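We use cookies to remember your settings and to see how this page is used. Accept all | Manage

Unit 3 handout: Cloths, covers and folding
Household Textiles, evening course, Lumanlan Centre
Notes by Inmaculada Segura

Bring this handout to both practical sessions. The reading for Unit 4 will be given out separately. The store cupboard list that used to be on the back page has moved to the course folder.

1. What the unit covers

Most of the textiles in a house are flat: towels, tablecloths, covers, dusters, throws. They get less attention than clothes and wear out sooner. In this unit we look at three jobs: sorting them, laying them out and folding them. Washing was in Unit 2 and is only mentioned where it affects the folding.

By the end you should be able to tell a woven cloth from a looped one by touch, find the straight grain, fold a large cloth on your own, and choose a fold that suits the shelf it is going on.

2. Looped and flat cloths

A looped cloth (towelling is the usual one) has small loops standing up from a base. It soaks up a lot and it is bulky. It won't hold a sharp crease, so there is no point in pressing one in. Shake it, smooth it once with the flat of the hand and fold it loosely.

A flat woven cloth takes a crease well and keeps it. That helps on a table and is a nuisance if the crease is in the wrong place. Fold it wrong, leave it on a shelf until January and you will need an iron to get the line out.

Weights for the two towels in the sample box, for those doing the written task: the hand towel is 160 g and the bath towel is 474 g. Use these figures, even if your own scales say something slightly different.

Small towelling cloths are the ones that get stuffed into things. They go into buckets, bags, the tops of boots and any opening near to hand, and they stay there. A cloth left bunched up dries slowly in the middle and starts to smell. The yellow one was bunched up like this in the practical room.

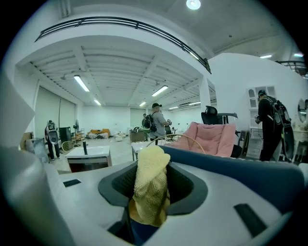 3. Setting up to fold

Clear the surface first. Any crumbs or grit will end up inside the fold.

The surface should be wider than the cloth when it is folded in half. It doesn't have to be a table. A clean floor with a sheet on it will do for the biggest pieces, but your knees will feel it by the second one.

Stand at the middle of the long side. If you stand at a corner you will pull the cloth towards you on the slant and the edges won't meet.

Take small cloths out of the way before you begin. Put them in a separate pile and fold them last.

4. Edges and hems

Look at the edge before you fold. There are four kinds you will meet often:

Selvedge: the woven side edge of the fabric. Firm and straight. Always line up to this if there is one.

Turned hem: folded over twice and stitched. Adds thickness, so a stack of hemmed cloths will lean if all the hems are on the same side. Turn every other one round.

Bound edge: a separate tape or braid wrapped over the edge. Neat, but the tape can shrink more than the cloth, and then the edge puckers.

Overlocked or zigzag: thread stitched over the edge to stop it fraying. If the thread is a different colour from the cloth it gives you an easy line to fold to.

A dark cloth with a pale edge is the best sort to learn on. The navy one we use has a white zigzag stitched border, and you can tell at a glance whether two edges are level. On plain navy you would be feeling for it.

5. Folding a large cloth alone

a) Lay it out flat with the good side down. Pull each corner outwards in turn.

b) Smooth from the centre to the edges. Don't smooth from one side to the other, as this pushes a ripple ahead of your hand and leaves it at the far edge.

c) Hold the two far corners and bring them to the near corners. Check the border is level all along, then let go.

d) Smooth again, this time towards the fold.

e) Fold in half the other way. For shelves, fold in thirds after that. For a drawer, roll it.

If something is lying on the cloth, lift it off before step (a). Pinch it and pick it straight up. Dragging it pulls the cloth out of line and you will have to start again.

Small yellowish pieces show up well against the navy, so it is easy to see whether you have cleared it. 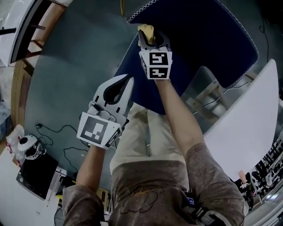 Hadi Qaisi asked whether step (c) should be done from the near side instead, taking the corners away from you, as his arms are short for the larger cloths. Either is fine. Going away from you is easier on the back but harder to see, so walk round and check the far edge before you smooth it.

6. Written task

Take one cupboard or drawer at home. Sort what is in it by looped and flat, note the type of edge on each piece, and refold it using section 5. Write up to 700 words on what you changed and what you left alone. Hand it in to Olga Olmedo at the start of the Unit 4 session.

Filed under: Course notes
2819 views | 6 comments | Share

Lumanlan Centre. All rights reserved. Contact | Privacy | Back to top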